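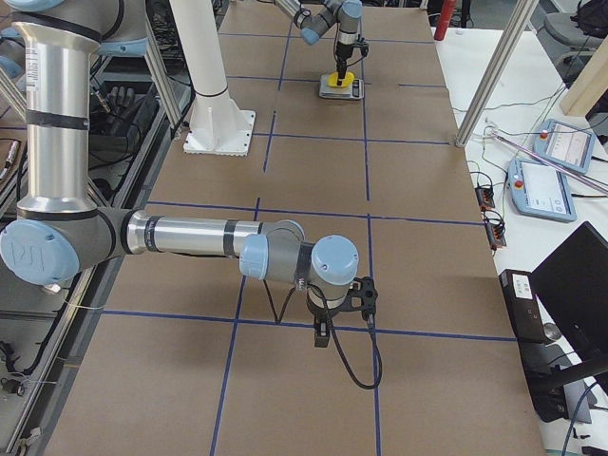

Cell with both arms, tape grid and scale, from the fixed camera

Estimating object weight from joint torques: does the arm's position on the table matter?

Posted by Osian Gough, 25/04/2020

I'm trying to repeat the weight estimation result from the Serra paper on our own cell and I can't get near their error figures. I'd like to know whether I'm doing something wrong in the method or whether our hardware won't do it.

The set-up is two jointed arms over one long table. The table is covered in cardboard and marked off with blue tape so we can say which cell a grasp was made in. The far arm picks up an object and we read the joint torques, then put it down on a small digital scale and take the scale reading as the true weight. The near arm isn't used for this part. It will be needed later for the handovers.

I take the torque readings with the arm still, average them, subtract the readings for the same pose with an empty gripper, and solve for the mass. We have 3000 grasps logged so far. On a 566 g test object the estimate is fairly good over the middle cells, but in the cells furthest from the base it comes out 11 per cent too high, and in the nearest ones it comes out low. The paper reports one error figure for the whole table and says nothing about position.

I've checked the scale with a known weight and it's fine. I've also changed the cable ties on the gripper cable twice, which made a difference I can't explain. The second change was better than the first.

Is it normal for the error to depend on reach like this? And should I be fitting a separate correction for each cell?

Lorraine Prendergast

Yes it's normal. Cheap torque estimates from motor current are always bad. Buy a wrist force sensor.

Yi-an Min

I wouldn't go out and buy a sensor yet. We had much the same pattern at Plurham when we were doing this for the sorting work, and most of it went away without any new hardware.

Two things to look at first.

The error growing with reach and changing sign close in makes me think your centre of mass is wrong. If you solve for mass alone you are assuming the object hangs at a fixed point, usually the tool centre point set on the pendant. Ours had been left at the flange, so every object was being treated as if it sat well above where it really was. Check what yours is set to. If you have the two pendants side by side, check both, as one of ours had the right value and the other didn't, and for a week we were reading the wrong one. Then solve for mass and centre of mass together. You need more than one wrist angle per grasp to do that. We used four, and the arm has to be still for each.

The other is friction. A joint that has just moved up to a pose holds a different torque from one that has just come down to it, even though the pose is the same. If the arm always reaches your far cells by stretching out and your near cells by folding in, then friction goes one way in the first and the other way in the second, and that would look like what you describe. Approach each pose from both directions and average the two. It doubles the time per grasp but you can do it on a small set to see whether it matters. Try 16 grasps in one far cell and 16 in one near cell before you touch the rest.

About the cable: it does count. If it loops down below the wrist, part of its weight is carried by the wrist and part by whatever it is clipped to or touching, and that share changes with the pose. If it drags on the tape or the cardboard in some cells you'll see it in the readings. Run it back along the forearm with enough slack for the last joint, and take your empty-gripper readings again afterwards. The old ones are no use once the cable has moved. I suspect that is why your two changes gave different answers.

I'd leave out the correction per cell. It will bring your error down on the 566 g object and then put it up again for anything lighter or a different shape, and you won't be able to compare with the paper.

As for the single figure in the paper, I think they only grasped in the middle part of the table. There is a plot near the end where the grasp points are shown and they are all bunched together.

Vittoria Caruso

Agree with Yi-an on friction. One thing to add – let the arm warm up. On our pair at Rovbridge the joint friction was clearly higher first thing, and it took a good half hour of moving before the empty readings stopped drifting. We now repeat the empty-gripper readings every hour and throw out a block if they don't match the ones before it.

Also check in what order you visited the cells. If the far ones were always done first with a cold arm and the near ones last, you can't tell reach from temperature in the data you have. Shuffle the order. I'd keep the 3000 grasps, but I wouldn't fit anything to them until you know what order they were taken in.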